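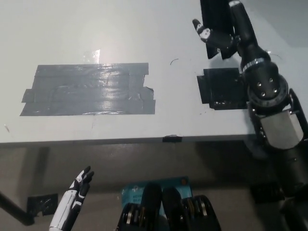 Gray and black tape on a white tabletop.

Tape on Tables: FAQ
Medville Shared Workshop

Can I tape over a damaged tabletop?
You can. We doubt it's a repair. Overlapping strips of duct tape cover a spot, and torn ends tend to lift and pick up lint.

Does gray hold better than black?
People swear it does. We've seen no proof. Buy whichever is cheaper.

Isn't tape easier to clean than the table?
Shiny tape looks clean — that's as far as we'd go. Wipe it and check the edges.

What about wrapping it over the front edge?
Sleeves rub there. Expect to redo it.

How do I get it off?
Peel slowly, low and flat. Use a plastic scraper on what's left. The "miracle" removers we tried did little that dish soap and 12 minutes of waiting didn't.

Should I just replace the top?
If you're on your third layer, probably. Ours cost $117.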